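From: Gervásio Coutinho
To: Bamgate wardrobe list
Date: 10/5/20
Subject: Re: folding the dark tops

Mahsa, all,

Answers to your questions are further down, under the quoted part. Pictures first.

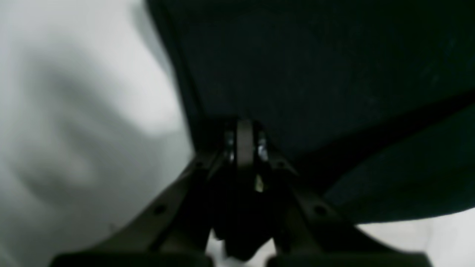
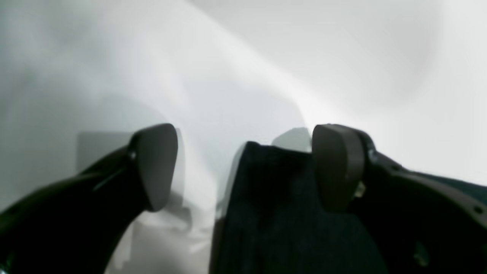
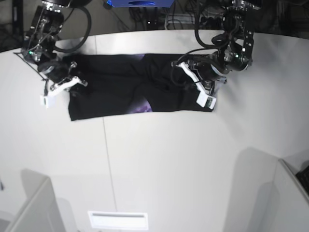 Bamgate Players / Wardrobe and Stores

Mahsa Talebi wrote:
> Two things before I start on the shelves. Are the black
> tops to be hung or folded? They were on hangers in
> January and the shoulders have gone out of shape.
> Also, do the ones with a print on go in with the plain
> ones? I have 40 to get through and only the Clarnier
> boxes to put them in.

Folded, please. Lay each one flat, smooth out the middle where it bunches, and bring it down to a long rectangle before you fold it across. The last picture shows the long shape, with a few creases still in it and the small purple print near the lower edge.

Printed ones go in a separate box. We can't use them on stage and people keep picking them up by mistake in the dark. Fold them so that the print is on the outside.

Anything ribbed or knitted should be folded loosely and put on top of the pile, as the weight marks it. Navy and black look the same in the store, so check them by the window and keep them apart.

The Clarnier boxes take 8 tops each if you don't press them down. There are two spare lids behind the Rozīte curtains.

Please write the box number on the short end. The last one used was 2,326.

Gervásio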